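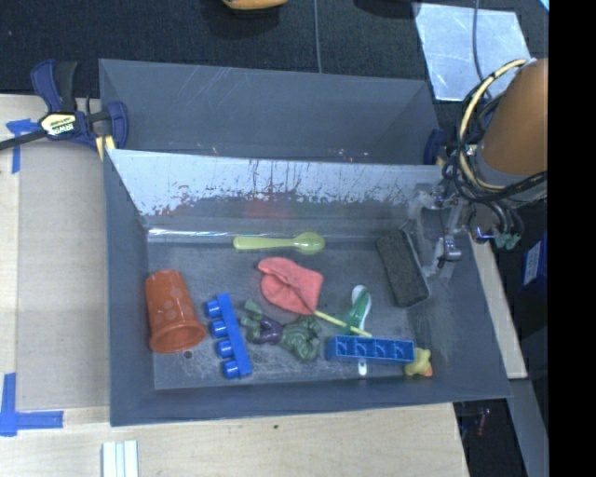
Foto: Theresia Egger / Zikex

Cubeta doble Flelton, gris oscuro

La Flelton es una cubeta de plástico con dos compartimentos contiguos, pensada para guardar y clasificar objetos pequeños sobre una mesa. El compartimento delantero es el más grande y sirve para el contenido mezclado: juguetes, vasos, cucharas, bloques de construcción. El trasero tiene las paredes lisas e inclinadas, y suele reservarse para lo que ya está separado. Entre los dos hay una pared divisoria en pendiente.

La unidad fotografiada es usada. Se aprecian arañazos claros en el compartimento trasero, roces oscuros en la parte alta del divisor y marcas en el suelo del delantero. Las unidades nuevas se entregan sin estas señales. El plástico oscuro refleja algo la luz, sobre todo al pie del divisor.

En el compartimento delantero caben sin apilar un vaso de plástico tumbado, una cuchara, un ladrillo de juguete azul y un muñeco articulado o figura de acción. Las piezas de tela se pueden dejar encima.

Datos del artículo

Referencia: 294
Color: gris oscuro
Material: plástico
Compartimentos: dos
Unidades por caja: 10
Garantía: 3 años
Uso: interior, sobre superficie plana

Limpieza

Vaciar los dos compartimentos y pasar un paño húmedo con jabón neutro. No usar estropajo metálico. Los roces superficiales no afectan al uso y no están cubiertos por la garantía. No apta para lavavajillas.

Pedidos

Se vende por unidades o por cajas completas. Para pedidos de más de 2000 unidades hay que consultar el plazo con el almacén. Las cubetas pedidas en febrero con entrega aplazada ya se están enviando. Los juguetes y utensilios de la foto no están incluidos. Las devoluciones se aceptan con el embalaje original y la referencia a la vista.

Artículos relacionados

Cubeta sencilla Flelton
Tapa para cubeta Skindero
Bandeja baja Imhof
Etiquetas adhesivas Skindero
Carro para cubetas Imhof

Última actualización: 25 de marzo

© Zikex. Contacto | Condiciones de venta | Volver arriba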